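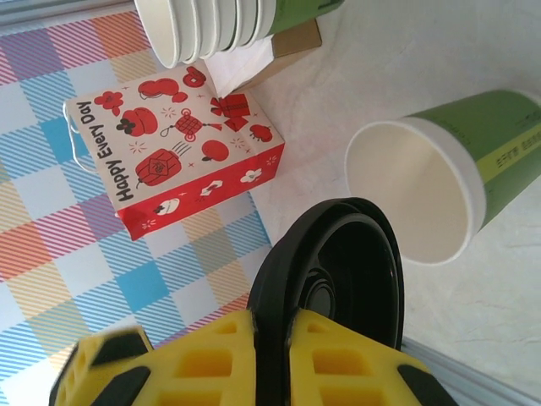

How often must the staff kitchen be checked?
Every two weeks, and one more time after any event where food was served.

Kitchen and break room checklist, Hostell building, 2nd floor
November round, with comments by the inspector

1. Exit path clear: OK. The door opens fully. Please keep the Braderik boxes away from it also in the evening.

2. Fire extinguisher: OK. Pressure in green. The tag is signed, number 269 is readable.

3. Kettle and cable: REPAIR. The cable is worn near the plug. I put it out of use and informed Allalwood, who have the contract for small appliances.

4. Outlets near the sink: OK. The test button worked at both.

5. Fridge temperature: 5 degrees at 8 a.m. Acceptable, but it is the upper limit - please turn the dial one step colder.

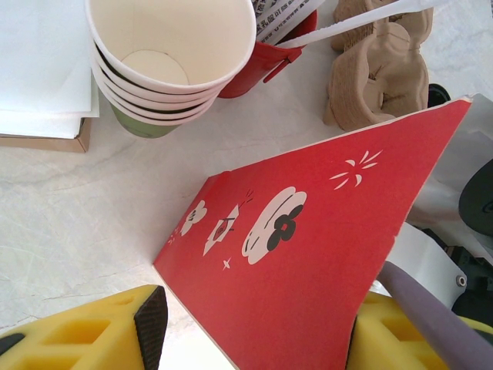 6. Fridge door seal: OK after cleaning. In the last round it was sticky at the bottom and did not close well.

7. Floor: ATTENTION. One tile by the dishwasher is loose and a person can trip. Fahmy will fix it, until then the yellow sign stays.

8. First aid box: INCOMPLETE. Burn gel is missing. Bandages are in date.

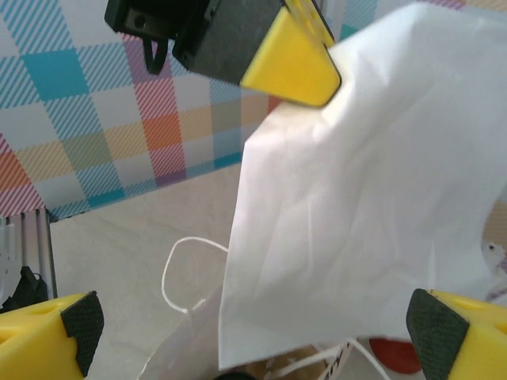 9. Stove and surroundings: ATTENTION. The stove itself is fine and the timer switches off correctly. My comment concerns what people leave next to it. Thin, crinkled white paper such as this large sheet catches fire very easily, and the rule is that no paper lies closer than 200 cm to a burner. Wrapping goes in the closed bin, also when you plan to use it again.

10. Smoke alarm: OK, tested.

Open points are 3, 7 and 8. Point 9 will be looked at again in the next round.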